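Mobile Robot Software, Week 6
Local planning in open spaces
Notes: Kai Fröhlich. Lab questions go to Kerubo Mfinanga.

1. Where we are

Last week the robot followed a corridor, with a wall on each side to correct against. This week it has to cross open ground. The global planner hands over a path, and the local planner picks a speed and a turn rate that follow it without hitting anything. You are writing the local planner. The localization node is given and you should leave it alone.

2. The cost map

The local cost map is a square grid, 200 cells on a side, centered on the robot. It is rebuilt at 10 Hz. Each cell holds a value from 0 (free) to 254 (blocked), and 255 means unknown. Unknown is a separate case. In the Pondia stack the default treats unknown cells as free, and you have to change that in the config file before the first run.

Two layers write into the map. The range layer marks whatever the laser hits. The camera layer labels each pixel as ground or not ground and projects the result onto the grid. Where they disagree, keep the higher cost.

3. Known trouble with the camera layer

Far ground. Near the horizon a single pixel covers a lot of pavement, so a small labeling error becomes a large blocked patch. Discard anything past your chosen cutoff and state the cutoff in your report.

Low contrast. Grey posts on grey paving under a cloudy sky are easy to lose. The edge score drops and the object gets merged into the ground.

Repeated lines. Rows of seating give strong parallel edges. The vanishing point estimate locks onto them, and the heading correction then pulls the robot toward the line of the seats. Cap the correction.

Own body. Parts of the robot at the bottom of the view must be masked out. If they aren't, the planner sees an obstacle at zero distance and refuses to move.

4. Scoring a candidate

For each candidate pair (v, w), roll the motion model forward and add up three terms: distance from the path, highest cell cost touched, and change from the last command. Start with 500 candidates and reduce the number if the loop runs late. Drop any candidate that touches a blocked cell before you add anything up.

5. For Thursday

Run your planner on the Sevard log, starting at frame 38. Hand in the config file, a plot of v and w over time, and one page on which candidates were dropped and why. Work in pairs. Read chapter 4 of the Plurnbridge manual first, mainly the part on frames and transforms.

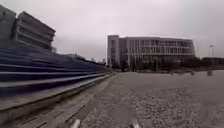 Fig. 1. Open plaza from the robot, with blue tiered seating on the left and three small grey objects on the far pavement.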